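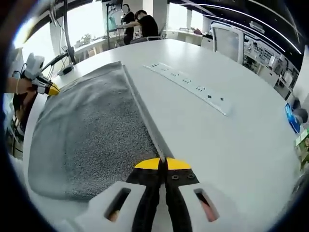 Session 4: Towels

Household Practice, Girard Adult Learning Center
Notes by Darcy Cormier
Read before Tuesday. Bring one towel, clean, with no sentimental value.

Last session was fitted sheets, and I want to thank everyone who came back. Towels are the reward. A towel is a rectangle, it has no elastic, and it mostly stays where you put it. If you managed even a bad fitted sheet, you will be fine here.

1. Why fold them at all

A reasonable question, and it comes up every term. You could keep towels in a heap. Plenty of households do, and their members get dry like anyone else. The case for folding is the shelf. A shelf of decent width holds two stacks of bath towels if they are folded to match it, and one landslide if they aren't. Everything we do in this session works backward from the shelf, so measure yours. "Normal size" is what half of last term's group wrote on the worksheet and it helped none of them.

2. The surface

Use a table if you have one that is bigger than the towel. White or pale tops are good for gray towels and dark ones, as you can see the edges without squinting. Beds are soft and the towel sinks into them. The floor works but your knees will file a complaint.

The table doesn't have to be bare. Mine at home never is. What you need is a clear patch the size of the open towel, and a little beyond it on the side you are folding from. If there is a power strip or a phone charger lying around, check that it isn't under the towel before you start smoothing. A lump in a fold is very often a plug.

Round and curved tables are allowed, with one warning. Most of us line a towel up against the table edge without noticing we do it, and a curved edge will cheerfully lead you into a crooked fold. Line the towel up with itself, hem to hem.

3. Spreading out

Lay the towel down and pull it flat from opposite corners. Terry has loops, and loops grab: each other, the table, your sweater. Pull, let go, pull again. Don't iron it with your forearm. You'll only push the slack to the far side, where it waits.

Find the border, the flatter woven strip near the end (many towels have one, some don't). It is the straightest line the towel owns. Get that straight and the rest tends to follow.

If a corner hangs over the side of the table, lift it back up before the first fold. A hanging corner has weight, and it will drag the rest of the towel after it while you are busy being careful somewhere else.

4. The first fold

We fold in from one long side. There are two ways to do it and we'll try both.

By thirds: bring the right side over by a third, then the left side over that. You get a long strip with no loose edges showing. This is the one in the hotel photographs.

By half: bring the right side all the way over to meet the left. Quicker, and perfectly good for hand towels. On a bath towel it gives you a wide strip that will probably want another fold the same way.

Whichever you choose, look at the folded edge before going any further. It should run straight from one end to the other. Hold it at the near end, pinch the crease lightly, and have your other hand at the far corner, on the opposite side. Draw the two apart a little. Wrinkles leave along the diagonal. I have demonstrated this about 104 times and it still pleases me more than it should.

Pinch at the fold, by the way, and take in both layers. If you catch only the top layer it slides and the bottom one stays, and you've made a parallelogram.

5. The second and third folds

Turn the strip in half, end to end, and then in half again or in thirds, depending on the shelf you measured. (You measured it.) Thick towels resist the last fold. Press down with a flat hand, count to four, and let go. If it opens again, the towel has won and you should fold in thirds next time.

Stack with the rounded fold facing out. The loose ends go to the back, with the rest of our secrets.

6. Common faults

The fan: one end of the strip is wider than the other. The first fold wasn't parallel to the side. Open all the way up and start over; you can't fix it from the outside.

The tongue: a bit of hem sticking out at the bottom. Tuck it if guests are due in the next ten minutes, otherwise refold.

The loaf: folded too many times. Looks sturdy, rolls off the shelf at night.

7. Practice for next session

Fold the same towel 11 times, alternating thirds and half. Write down which gave you the straighter edge and which you would do on a weekday, as these are often different. Then fold one with your eyes shut. There's no grade for that one, I just like hearing about it.

Next session is cloth napkins, with pillowcases if we have time. We won't have time. The sheet on labeling shelves, which several of you asked for, is in the tray by the door.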